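Filed under: Company News > Retail & Grocery

Press release: Ermont opens its equipment planning service to independent grocers

Lehtinen, Sunday, February 2, 2025

Hello from all of us at Ermont! I'm Nelli Valtonen, I look after planning for our shop customers, and I've been itching to share this one. From today, any independent grocer can book our equipment planning service, which until now we only ran for chains (and a few cheeky friends who asked nicely).

It's a simple enough idea. You tell us what your pickers do all day, we work through it with you on our practice produce stand, and you go home with a written budget covering the robot, the fitting, the training and the upkeep for 36 months. We'll do it before you've signed for anything, and yes, that includes telling you to wait a year if the sums look thin.

I've sat through a lot of sales meetings where the arm gets a lovely glossy page and the baskets, bins and aisle widths get a footnote. Then the invoice for changing the shelving turns up! So our sessions start with veg and a shopping basket, and we leave the brochures until after lunch. 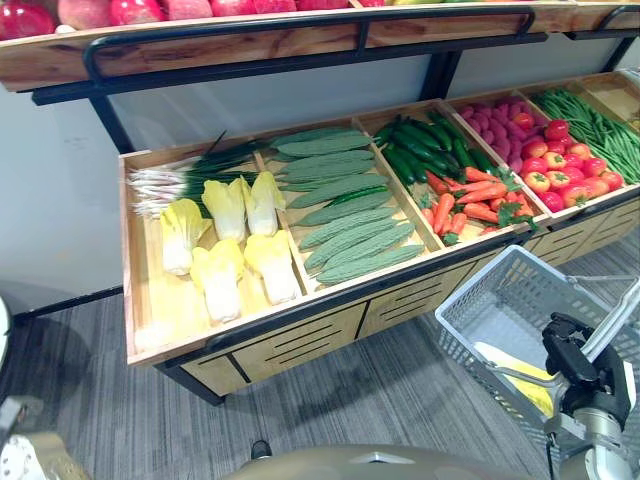 Nivaldo Siqueira, who runs his shop on a tight lease, asked us to pass on that he'd have liked the upkeep figures first and the purchase price second, as it was the yearly service cost that nearly put him off. Fair point, and we've moved that page to the front of the report.

A session takes 2 days and we have room for 20 shops before the end of June. The fee is £200 per shop, taken off your bill if you go on to order through us. Bring your floor plan, your busiest week's order numbers and whoever does your rotas, please. I can't stress the rota person enough, they always know which hours are worth paying for.
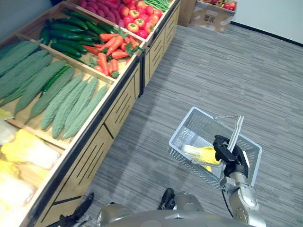 We'll also go through leasing against buying outright, and that's where our friends at Trukine come in. They'll price a lease alongside our purchase quote, on the same sheet and with the same upkeep included, so you can compare the two without a calculator and a headache. If you already have a quote from somebody else, bring that too and we'll set it out the same way.

Bookings are open now through the Grimimano desk at our Lehtinen office. Ask for me if you get stuck, I'm usually the one by the kettle.

We use cookies to remember your settings and see which pages get read. Accept all | Manage choices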